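Small parts and shallow trays: sorting the mixed drawer

Workroom notes, 24 April 2024

The last two issues covered shelving heights and label stock. This item deals with the mixed drawer, meaning the drawer, tub or bench corner where small objects collect because they have no assigned place. Barbara Krawczyk sorted three of them at the Motum workroom over the summer break and kept a log. The procedure below is taken from that log, with changes by Oliwia Sikora after she repeated it on the Hetanero cabinets.

Total intake across the three drawers was 268 items. Of these, 50 went straight to a labelled bin on first handling. The remainder needed a second look, and most of the time went there. The reason is plain enough: a screw has an obvious home, but a loose knob, a lidded pot or a clamp with no maker's mark does not.

Equipment

One shallow tray with low sides. A white or pale floor is preferred, as small dark parts and clear plastic are easier to pick out by their edges and shadows. Deep tubs are not suitable. Items stack, and the bottom layer gets handled twice.

One flat table at standing height. The Malý bench is 1080 mm long, enough for a tray at one end and an open strip for items on their way out.

A soft brush, a pencil and a pad of plain tags. Printed labels come later, once the categories have stopped moving.

Procedure

Move a small batch into the tray and spread it so that no item touches another. Barbara worked in batches of 20 at first and found this too many for odd shapes. Six or fewer is now the rule for anything that is not hardware.

Set lidded containers down with the lid up. Open each one once, tag the contents, and close it. Do not combine the contents of two containers at this stage, even where they look identical.

Lay clear cases flat. Moulded compartments tell you what the case was made to hold, and this is often quicker than searching for the missing contents by name. Keep an empty case for one full sorting round before discarding it.

Clamps and other sprung or threaded items go to the front of the tray. Check that jaws and handles move freely, then tag as working or for repair. A clamp with no tag goes back in the tray.

Knobs, feet and fittings are sorted by how they attach, then by size. Colour is the last criterion. Keltico cabinet knobs in white and off-white were mixed for years under the old system, and the thread sizes differ.

Decorative pieces are the slowest group. Wooden ovals, painted tokens and the like have no part number and no obvious use, so they are given one shared box and a review in July. Anything unclaimed at the review leaves the room.

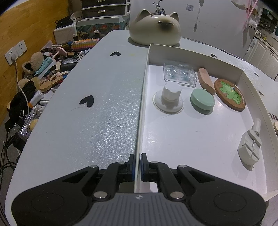

How often should the tray be cleaned during a long session?
Between batches, with the soft brush, and wiped down with a damp cloth at the end of the day. Hair and fine dust stick to smooth plastic and end up inside cases and threaded parts if left.

Storage after sorting

Bins are filled to two-thirds and no higher. Flat items stand on edge, heavy items go on the lower shelves, and anything with a cover is stored cover up. The pencil tags stay on until the printed label has been checked by a second person – this caught several errors on the Hetanero cabinets, mostly in fittings.

Oliwia is revising the fittings sheet to show thread size in the first column. Copies of the current sheet are in the grey folder beside the Malý bench. Corrections can be written on it directly, with initials.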